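Skallivstead Workshop Forum
Board index > Automation > Domestic and light industrial

Topic: Cabinet doors and other dull jobs – are the machines there yet?

torque_wren
Posts: 165

I do fit-out for small workshops and the odd kitchen, and I have been asked twice since September whether a client should wait for a machine that will put things away for them. My answer both times was no. I would like to know whether I am out of date.

To keep the thread useful, can we leave out floor cleaners and dishwashers. Those work because the job was changed to suit the machine. I mean reaching for a cupboard that was designed for a person, opening it, putting something on the right shelf and shutting it again, with no changes to the cupboard.

My position is that the opening is harder than the putting away. A pale satin panel gives a camera very little to go on.
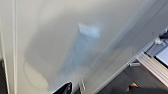 A person finds the edge of a door by touch and corrects without thinking about it. A machine working from vision alone has to decide where the edge is before it commits, and a glossy patch from a window can move across the panel as the viewpoint changes. If the estimate is out by the thickness of a trim strip, the finger either misses or pushes on something that was never meant to be pushed.

I have nothing against the idea. I just don't see it on a quote yet.

millrace
Posts: 3,454

Partly agree. The vision problem is real but you are overstating it. Nobody sensible runs on vision alone. You approach slowly, watch the motor current or a force sensor, and stop when the load rises. Contact tells you where the door is to a far better standard than the picture does.

What I would worry about is the arc. A hinged door fixes the path of the handle and the arm has to follow it. If the arm is stiff and its idea of the hinge position is wrong, it fights the hinge. Soft control handles that, at the cost of speed.

We had a Pietrzak arm on trial for loading a parts cabinet. It made 36 openings in a shift before we stopped for an unrelated reason. No damage to the door. It was also slower than the apprentice by a wide margin.

torque_wren
Posts: 166

36 in a shift is what I would call a demonstration. What were the handles?

millrace
Posts: 3,455

Plain bar pulls, generous clearance behind. I grant that matters.

oddleg_calliper
Posts: 72

It matters more than anything else in this thread. A bar pull with room behind it can be hooked by almost any shape of finger. A shallow knob needs a proper grip. A push latch needs a push in the right place and then a second action on the edge of the door, and that is where most of them come unstuck.

Paired doors are a separate case again. With two pulls close together at the centre line, a wide gripper aimed at one is liable to foul the other. You need slim fingers, or an approach from the outer side, or two arms.
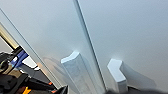
Filed under: Handles, hinges and latches

Two arms sounds like the obvious answer for double doors and I used to argue for it. The difficulty is that both arms then want the same small volume of air in front of the seam. Each one also hides the handle from the other's camera at the moment it is needed. You end up planning them in sequence, one door and then the other, and you have paid for a second arm to stand by.

It does help if one arm is holding the item to be put away. That is the only case where I would specify it.

bexley_bits
Posts: 19

Home user here, no trade background. Does any of this apply if I only want help in the kitchen? My mother has poor grip strength and cupboards are the main difficulty. I had seen the Lilell unit mentioned.

oddleg_calliper
Posts: 73

I have not used the Lilell so I won't comment on it. For poor grip, I would change the handles first. Large D pulls, softer catches, and move the daily items to open shelves. It will cost very little and it will work the same afternoon.

torque_wren
Posts: 167

Seconded. Check the catches before you buy handles. A strong magnet can be backed off or swapped for a weaker one.

gantry_goose
Posts: 508

Going to disagree with the general tone. You are all comparing a first attempt with a person who has opened cupboards every day for decades. We logged 3,000 door cycles on our own rig at Gramitz, ordinary flat-pack carcass, ordinary handles. The failures were mostly at the start and mostly the same failure: the finger landed short of the handle and slid along the door face. Once the approach angle was changed, that fault became rare.

Slow, yes. But slow is acceptable for a cabinet that gets restocked overnight.

millrace
Posts: 3,456

Same cabinet for all 3,000?

gantry_goose
Posts: 508

Same cabinet, moved on the floor between batches. Different lighting.

millrace
Posts: 3,456

Then you have shown it can learn one cabinet. Useful for a shop floor, where the cabinet stays the same for ten years. I would not carry it over to a house.

gantry_goose
Posts: 509

Fair. I was arguing for the shop floor. A second carcass with knobs is next on the list and I will put the numbers here, good or bad.

torque_wren
Posts: 168

Please do, and include the time per cycle. I can sell slow to a client if I can tell them how slow.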